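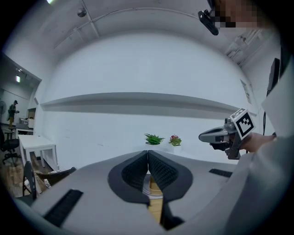

Two hand-held grippers, and the plants on the white surface behind.

My sister-in-law asks me every summer when she can buy a machine that empties the dishwasher. Last July I answered "soon". Now I would like to give a more careful answer.

The arm is no longer the difficult part. What is difficult is the long list of small things a person does without thinking. The method many groups use now is simple to explain: a person holds the gripper in the hand, does the chore, and the machine is later trained on the recordings. At Vekuris they do it with 2 grippers, one for each hand, because a kitchen is mostly work for two hands.

Take a microwave. You open the door, you put the plate on the turntable, you close the door, you turn the knob. A child of six can do it. For a machine, the door alone is a subject for many weeks, as it swings through the space where the arm would like to be.

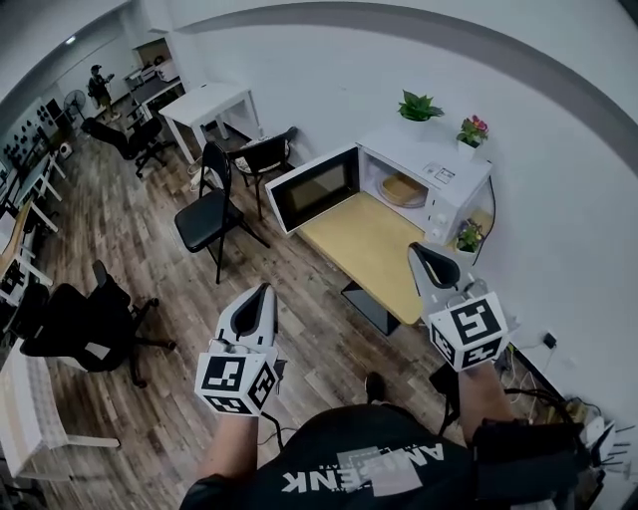
A reader, Hämäläinen, wrote to me after my previous post that I am too patient with these projects, and that a door handle in her own kitchen would defeat all of them, because it is loose and must be lifted a little first. I think she is right about the handle. I also think a loose handle can be learned, if somebody records it often enough.

The Tavden people told me they want 16 chores before they will show anything to customers. I would be glad to see two which work in a kitchen they have not visited before — mine, for instance.

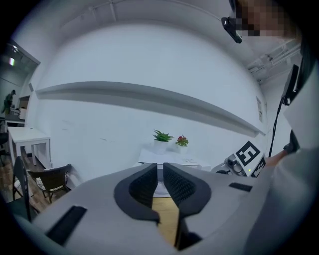

What I would buy today

A robot for the floor, and nothing more. For plates and cups I will keep using my hands, and I will write again when I have visited Vustidside.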